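Notes for the tooling talk, 2019-07-21 version
Halima Gachanja

Start without the title slide. Say hello, check the people at the back can hear me, then straight in.

So, I write software for the part of the job that everyone skips in the paper. There's a bit where you record people doing things with hand-held grippers, and there's a bit where a policy learns from it, and in between there's a long corridor full of timestamps. I live in the corridor. If you came for the learning, my colleagues from Kostard are on after the break and they're much better dressed.

(Pause. Let them find seats.)

What we have is a pipeline called Narneo. It takes raw recordings from two grippers and a head camera, lines them up, works out where each gripper was, and spits out episodes a training job can read. That sounds like a weekend's work, and I did tell my manager it was a weekend's work. It was October before we had a version I'd let anybody else run.

First topic: clocks. Go slowly on this one, it lost people in rehearsal.

Every sensor has its own idea of what time it is. The head camera stamps a picture when it arrives at the computer, the gripper encoders stamp when they measure, and the gap between those isn't constant. We measured a lag of 84 milliseconds on one setup, and I'd been training on it for ages wondering why the policy always closed its fingers a touch early. Of course it did! I'd taught it to. Every single demonstration said "close before you get there".

The fix is dull. Open and shut both grippers in view of the camera at the start of each recording, find those movements in both streams, slide one until they agree. We do it again at the end so we can catch drift. If the two answers disagree, the episode goes in a folder called sulk and a person looks at it.
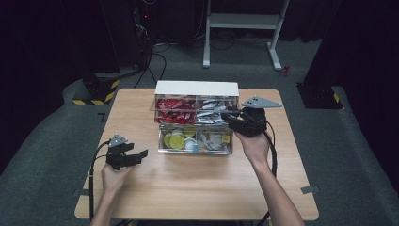
Second topic: pose. We get the gripper position from the marker plates, and marker plates are lovely right up until a wrist turns and you're seeing one nearly edge-on. The position stays decent but the rotation goes mad. It'll flip between two answers that both fit the image, and if you just take the best fit each time, your smooth human reach comes out looking like a wasp in a jar.

What we used to do was smooth it. Please don't smooth it. You end up with an average of two wrong-ish rotations and it looks plausible in a plot, so it gets through review. What Meireles does (Meireles is our tracker, named after a street, long story, skip it) is keep both answers alive for a little while and let the motion decide. Hands can't spin half a turn between one camera image and the next. Mine can't, anyway.

(If someone asks about inertial sensors: yes, they help, yes, we're trying it, no, I don't have results I'd show you.)

Third topic: things you can see through. Clear plastic drawers are horrible for depth. The depth map wants to give you the snack packets inside and forget the drawer front, so a planner that trusts it will happily send a finger through a solid wall. Foil is nearly as bad in the other direction, all glare. In Narneo we stopped asking depth what the surface is. We use where the gripper stopped. If the person pushed and the jaw quit moving forward, there's a surface there, and you can mark it as contact whether or not the camera agrees. It isn't clever, but it's the change I'm proudest of.

Careful here - it only works if the clocks are right. Point back to topic one and look smug.

Fourth topic, keep it short: the review tool. Trivgate is a web page with a scrub bar and two buttons, keep and bin. I built a fancier one first, with 12 keyboard shortcuts and a settings panel, and people used two of the shortcuts and closed the panel. So now it's two buttons. The last batch was 2000 episodes, and splitting it between us was bearable with tea.

One thing I'd do differently: save the reason for a bin. We didn't, so I've got a heap of rejected recordings and no idea which were bad tracking and which were somebody fumbling the grasp. Those fumbles might be useful! A person who misses and tries again is showing you a recovery, and we've probably thrown a fair few away.

Demo if the laptop behaves. Load the episode with the flip in it, show the old smoother, then Meireles on the same stretch. If it doesn't load, talk through the plot and move on, don't stand there typing.

Questions. Repeat each one into the microphone. Slides go up on the group page tonight, and the sync script is in the same folder.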